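Pristico Opens Its Hand-Teaching Kit to Small Shops This July

Rustad - Robots will soon learn table chores from people who would rather not do them either.

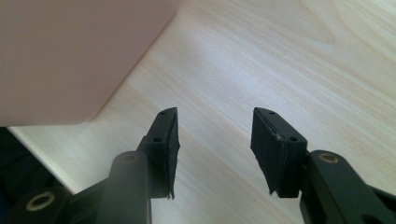

Pristico said Friday that its hand-held teaching gripper, Gendus, goes on general sale in July. The user holds the tool, does the job the way it ought to be done, and the recording goes to the robot. No code is written, though some muttering has been picked up.

Testers logged 3066 demonstrations over the spring. Of those, 719 were thrown out, mostly for dawdling.

"People get shy when they know a machine is going to copy them," said Ronja Viklund, head of product. "Then they get bored, and we get the good data."

The foam finger pads can be swapped by hand. Gendus also works alongside the company's remote-control station, for jobs where the teacher prefers to sit down - a popular option in testing.

The first batch is 202 units. Shops can ask for a demo through the Pristico sales desk.

Press contact: Torunn Tangen, Pristico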